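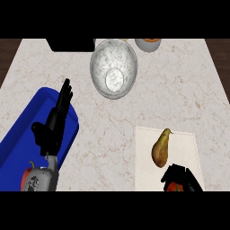

Figure 2. The simulated kitchen counter used for the hand comparison, from the robot's own viewpoint. The left hand is over the blue tray; the right hand is at the lower edge of the mat, near the pear.

4. Comparing hands and controllers in simulation

4.1 Task and layout

We wanted a task that a person would find dull and a robot hand would find hard, and putting produce into a bowl fits both. Every trial takes place at the counter in Figure 2. Items start on the tray or on the cutting mat and must end up in the large mixing bowl at the far side. The smaller bowl behind it is never a target. It stays in because it gives the policy a second bowl to get wrong, and the early policies got it wrong with great confidence.

The pear turned out to be our favorite object. It is wide at one end and narrow at the other, and when it lies on its side there are two very different ways to pick it up. A grasp around the neck is easy to close but lets the heavy end swing during the lift. A grasp around the base is steadier, but the fingers have to open wide and come in low over the mat. Which one a hand prefers tells us a lot about that hand, and we got into the habit of watching the pear trials first.

4.2 Hands

We compared two hand models on the same pair of arms. The first, Emura, is a full multi-fingered hand with every finger joint driven separately. The second, Kidon, has the same outer shape and the same contact surfaces, but the joints within each finger are coupled, so a finger curls as a unit. Keeping the shape fixed was Deisy Ticona's suggestion, and it made the whole study cleaner - any difference in the results has to come from how the fingers move.

Both hands share one wrist link and one set of friction values. We did not tune friction per hand. An earlier version of the study did, and we threw those runs away.

4.3 Controllers

Each hand was run with two controllers. The position controller tracks the joint targets from the policy directly. The compliant controller, which we call Lorkden, treats the same targets as the rest position of a soft spring, so a finger that meets an object early stops pushing while the others catch up. Lorkden adds very little code to the control loop, and we were delighted by how much it changed.

The policies were trained on 670 demonstrations collected by teleoperation, mostly by Jairo Bermúdez and Giuliana Huamán, with the same set used for all conditions. Demonstrations were recorded on Emura and mapped to Kidon by matching fingertip positions as closely as the coupled joints allow. We ran 45 trials per condition, with item positions and rotations drawn fresh each time. A trial ends when the item rests in the mixing bowl, when it leaves the counter, or when the time limit is reached.

4.4 What we saw

The surprise was Kidon. With the position controller it did poorly on the pear, as we had expected: the coupled fingers closed on the neck, one side touched first, and the fruit rolled. With Lorkden the same hand became the steadiest of the four conditions. The early finger gives way, the pear settles toward the palm, and the grasp finishes around the base without the policy having asked for it. We replayed these trials many times, partly for analysis and partly for fun.

Emura gained less from compliance. Its policy had already learned to place fingers one by one, and softening them sometimes undid that careful placement. It remained the better hand for picking from the tray, where the raised rim limits how a hand can come in and a single finger may need to reach under an item while the rest stay clear.

Failures near the bowl looked alike for both hands. The usual one was a late release, with the thumb still in contact as the arm began to withdraw, so that the item was dragged against the rim. Gediminas Koppel added a pause of 5 control steps before withdrawal, and we now use it in every condition, including the results reported here.

4.5 Limits

Contact in simulation is kinder than contact on a real counter. Our produce is rigid, so a hand that squeezes too hard pays no price, and this probably flatters the position controller. Soft models of the tomato and the pepper are in progress. We also kept one camera view throughout, and the forearm often hides items on the tray from that view. A wrist camera may well narrow the gap between the hands in tray picking, and it is the comparison we are most eager to run next.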